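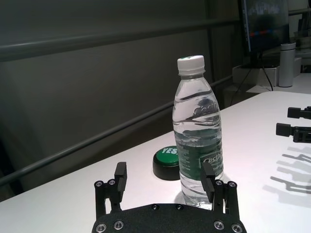 Left gripper open on the water bottle, YES button next to it.

ARM BENCH UPDATE, from Bilal Salameh

Quick one this month, writing it between print jobs. The two-arm build at the Burnell workshop is up on the white table now and both grippers are wired in. Reto Camenzind redid the finger brackets in January after the old ones kept flexing. New pads too. Much stiffer. If you have the old bracket files on your laptop please delete them, they will not fit the new palm plate.

Test object is still a mostly full water bottle. Clear plastic, slippery, bends if you squeeze too hard, so a good one to learn on. Grip force is set at 50 in the config for now, scale goes to 140, please do not go past 60 without asking Vesna Popescu. She is the one who has to recalibrate it afterwards.

Wrist camera is working on the first arm. Second arm still drops its feed every so often, we think its the cable where it bends at the elbow. Yeshi Zeleke has a longer one on order from Carroll. Until then keep the second arm on slow.

Things we need:
- M4 socket heads, the longer ones. Jar is nearly empty
- somebody who knows their way around USB hubs
- rubber sheet, thin, any color, for more pads
- 3 evenings of soldering help, food provided

The button. Cecilia Abugri wants a press-then-pick routine for the Vestport open house, one arm hits YES and the other one goes for the bottle. Code is half there. Pressing is easy enough, timing the two arms so they dont cross is the hard part. She has a sketch of the motion pinned up by the door, go write on it if you have ideas.

Also, new sign-up sheet for the bench, same clipboard. Put your name AND which arm you want. Two people booked the same one last week and neither got much done.

Next build night is Tuesday, March 14, 2023, doors at the usual time. Bring safety glases if you have your own.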